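The Long Way to Ekmont 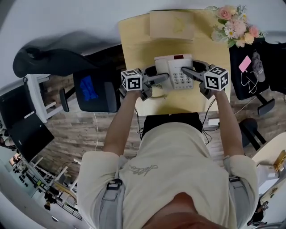 How long does it take to travel the Ekmont road from end to end?
Most visitors should allow 13 days, with overnight stops in the towns along the route and at least one rest day at the lake crossing.

The road runs 812 miles between the grain terminals at Orex and the small harbor at Ekmont. For much of its history it served freight and the families who lived along it, and few travelers saw a reason to follow it to the end. That has begun to change. Inns that once closed after the hunting season now keep their rooms open through October, and the regional travel office at Purnulis has published its first complete guide to the route.

Dale Gagnon, who edited the guide, spent two summers collecting information from innkeepers, ferry operators and road crews. Earlier maps, he notes, were often correct about distances and wrong about nearly everything else. Fuel stops were shown in towns where the pumps had been removed years before. A campground marked at the northern end of Leclerc Lake had become a private hayfield.

"We telephoned every business we intended to list," Mr. Gagnon says. "If we could not reach the owner, we drove there. Several of the best places in the guide had never appeared in print."

The first part of the journey is the easiest. From Orex the road crosses open farmland, with long straight sections and wide shoulders suitable for bicycles. Travelers with limited time sometimes hurry through this stretch, and they miss a good deal by doing so. The county museum at the second river bridge holds a large collection of ferry records and hand-drawn survey maps. It is closed on Tuesday, and parking for trailers is available behind the building.

Beyond the farmland the road enters the Purnulis hills, where the pavement narrows and the grades become steep. Trucks use low gear on the descents, and passing is permitted in only a few places. The highest point, at 3325 feet, has a gravel turnout with a clear view west toward the lake country. Fog is common there before 9 a.m., and drivers are advised to leave Purnulis after breakfast.

Leclerc Lake interrupts the road entirely. A vehicle ferry makes the crossing 3 times a day in summer and less often in the fall, when wind may hold it at the dock for hours. Diane McIntyre has managed the landing for most of her working life and regards such delays as part of the service.

"People arrive with a schedule," Ms. McIntyre says. "By the second afternoon they have borrowed a fishing rod."

The landing has a heated waiting room, a small store and a campground with drinking water. Reservations are accepted for vehicles over the standard length. All others board in order of arrival, and bicycles travel free of charge.

On the far side, the country becomes noticeably emptier. Services are found only in the larger settlements, and mobile coverage is unreliable between them. The travel office recommends that drivers carry a full-size spare tire, a paper map and food for an extra day. Cyclists should plan for one long stretch without lodging, although the old section house at the halfway point may be used as a shelter in bad weather.

Maëlle Petrenko completed the route by bicycle last summer and later contributed the chapter on cycling. She found the surface better than expected and the wind considerably worse. Her advice is to ride from Orex toward Ekmont, to start early, and to accept an offer of coffee whenever one is made. The bakery near the rail crossing – open from 6 a.m., with outdoor tables on the south side – receives particular praise in her chapter.

The final section follows the Ekmont River to the coast. The valley is broad at first, with hay meadows and scattered barns, then closes in between wooded slopes as the sound of the rapids grows louder. Several short trails leave the road here. The most rewarding leads to a wooden platform above the lower falls, where salmon may be seen moving upstream in early fall.

Ekmont itself has one main street, two hotels and a working harbor. Sheldon Doucette, owner of the older hotel, keeps a register in which arriving travelers may write their names and the date they left Orex. Some entries fill a page, and others give only a license plate number and a remark about the ferry.

The town council is now considering a marker at the end of the pier, where the road formally stops. A design is expected before next season. In the meantime, visitors may park beside the ice house and walk the remaining distance on foot.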